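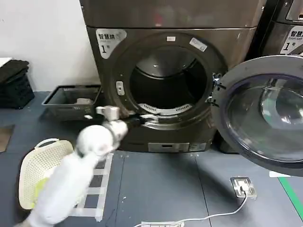 One reviewer of our August draft asked why a laundry cell needs a maintenance section at all, given that the washer is a household model, the arm is a catalog item, and neither had broken down during the trial. The remark is fair as far as it goes. A cell can drift out of tolerance without any part of it failing, though, and the logs from Haruna suggest that ours did.

4.3 Setup and upkeep of the loading cell

The washer is a front loader with its door hinged on the right. The arm works from the left, which keeps it clear of the open door but leaves it reaching across the lower part of the gasket on its way into the drum (Figure 4a). The basket goes on the floor at the left, under the arm. Its place is not fixed by any hardware. Operators set it down by eye, and the Zanska setup sheet says only that it should be "within reach." We consider this instruction close to useless, and we suspect it accounts for more failed picks than the grasp planner does.

The taught poses are all expressed relative to the washer. This sounds safe, but a washer is a machine on feet. At installation we recorded the position of the drum opening with a touch probe and repeated the measurement after 30 wash cycles. The opening had moved 6 mm. The vendor's guide treats the appliance as a fixed datum, and we found no passage in it that says how often the datum should be checked. We now repeat the probe check before each block of runs and re-teach the drum entry pose when the offset exceeds the limit in our protocol. 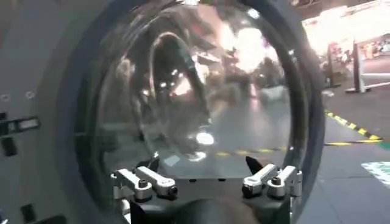 Wonitley Reports on Service Automation, Vol. 15, p. 1,089

Figure 4. (a) Arm at the drum opening with the door fully open and the basket on the floor. (b) Wrist camera view of the transparent door dome, with the two fingertips in front of it.

The wrist camera was meant to make the probe check unnecessary. We doubt that it can. Figure 4b shows the difficulty: the dome carries bright reflections of the lights, the floor markings are visible through it and look slightly warped, and its surface has streaks and smudges. The Ultar pose estimator fits an ellipse to the rim, and it did so acceptably when the rim was in full view. Close to the door the top and bottom of the rim leave the image and the fit becomes unstable. Estimates taken at this range were discarded.

Cleaning the dome is listed in the manual as a remedy. We wiped it before every session in the second half of the trial and saw no clear change in fit quality — a weak result, as the room lighting was not controlled. We would not recommend the step on the strength of our data, nor drop it.

Finger checks were more productive. The fastener torque on the finger mounts was tested at the end of each session, and any loose screw was reset before the tool offset was measured again. Doing these in the opposite order, as the setup sheet has it, puts the looseness into the calibration. The full check takes around 15 minutes. That time is excluded from the throughput figures in the vendor's brochure and included in ours.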